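Tindanero splits planner from control loop in latest release

Tindanero has put out a new version of its manipulation software, with the biggest change being that motion planning no longer runs in the same process as the arm controller. The update went to existing users on Monday and covers single-arm setups with a wrist camera.

The company has been testing on small tabletop jobs, mostly with coloured cubes.
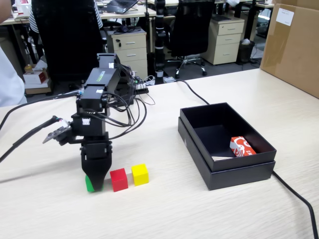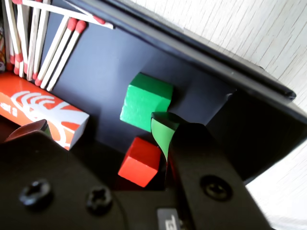
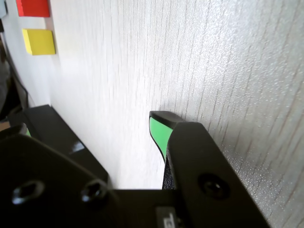 Until now, the planner and the controller shared one process and one clock. When the planner took too long over a difficult path, the controller had to wait, and the arm would stop and start in a way that users had been complaining about since the first release. In the new version the controller keeps its own loop at 300 cycles a second and takes whatever path it was last given. If a fresh path arrives, it blends across to it. If none arrives within 600 milliseconds, it slows the arm to a halt and logs the reason.

The planner itself, called Plindance, has also been changed. It used to work out a full path from start to finish before handing anything over. It now sends the first part early and fills in the rest while the arm is moving. Tindanero says this makes the most difference on short moves, where planning could take longer than the move.

On the perception side, colour matching has been reworked to cope with glare and dark backgrounds. The old matcher used one set of thresholds for the whole camera image and often lost an object when the wrist camera came in close. The new one adjusts them by region and keeps a short memory of where each object was last found, so that a gripper finger passing in front of it does not start the search over.

The log viewer, Bepari, gets a smaller update. Users can now line up camera images, joint positions and planner messages on one timeline and step through them together. Recordings made with the previous version will open, but planner messages in them will show up as plain text with no colour coding.

There are 17 known issues listed in the release notes. Most are minor. The one likely to bother people is that the gripper force setting goes back to its default after a restart, so it has to be entered again each time. A fix is planned for the next patch, due in August.

Labs that have written their own controller plug-ins will need to make changes, as the old interface has been removed. Tindanero has published a guide to moving over and says a typical plug-in should take nearly 2 days of work, including testing.

Support for two arms working in the same space is still in development under the name Raklow. The company has not given a date for it - only that it will be a separate download at first.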